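What the Table Remembers: Care of a Shared Worktop
Student project report, Morfudd Price

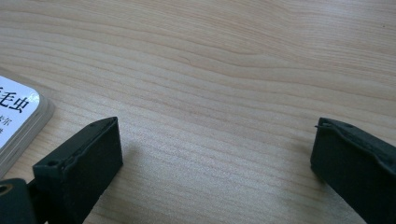
How often does a pale wooden table need oiling?
Twice a year is enough for a table that gets daily use, with a light extra coat wherever water has started to soak in.

I arrived at that answer by reading a great deal of advice, most of which disagreed with the rest. One guide wanted oil every month. Another treated any oil at all as a moral failing and recommended wax.

Background

The table in the Gwilliam study room is a Lerkby, bought secondhand, with a light blond top and long wavy grain. People eat on it, glue things on it and put hot mugs on it while sitting within reach of a coaster. My project was to work out a care routine that students would follow, which ruled out most of the good ones.

Method

I worked on the top for 2 weeks in July. Old rings came off with 120 grit paper on a cork block, always along the grain. The grain on this top does not run straight, so "along the grain" involved some steering. I wiped the dust off with a damp cloth, left the wood overnight and put on a thin coat of Utard oil. One half got a second coat the next day. The other half got a coat of Filtura wax, mainly to settle an argument.

Then everyone went back to using the table as badly as before – the only part of the plan that needed no reminders.

Results

Water wiped up within 6 minutes left no mark on either half. Coffee left overnight marked both. The waxed half felt nicer for a few days and then began to show every fingerprint. The oiled half looked duller, but a small scratch could be rubbed out and oiled again without redoing the whole side. I prefer a dull finish anyway, so my judgment here may not be neutral.

Materials cost 700 kronor, a good part of it spent on a brush I ended up not using. A folded cotton rag did the job better.

Problems

I sanded too hard near one corner and made a shallow dip. It can be felt with a fingertip, and a pencil will find it.

Suggested routine

Wipe spills right away. Dust with a dry cloth. Oil in January and July, thinly, and wipe off the extra after 15 minutes. Lay oily rags flat outdoors to dry before throwing them out. Coasters are in the drawer, where they have always been.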